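Week 7: Reading a Knockout Tie
Sports Journalism, Trevotby evening course

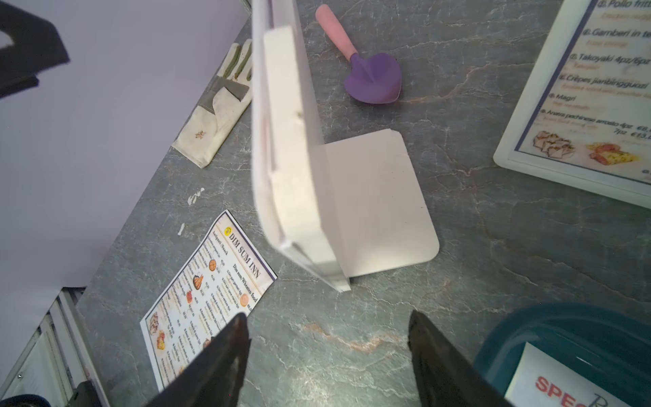
Manju Dhillon wondered after last week's class whether away goals still matter when a cup has dropped the rule. Great question! They don't break the tie anymore, but they still change how people play, and a good report picks up on that.

Take our practice match, Vullard v Sellen, second leg, crowd 2,276. Vullard led 3-0 from the first leg and sat deep from kickoff. Read the match sheet first, then the coach's remarks, and only then start typing (I know, it's hard to wait).

Things to look for:
- when the trailing side changes shape
- who takes the set pieces once the captain goes off
- what the coach says about the next round, and what he skips

I love the Dela Peña substitution in this one. Watch how the whole left side wakes up!

For next time: a 400-word report, score in the first sentence, one quote at most. Bring it printed. We'll swap and edit in pairs.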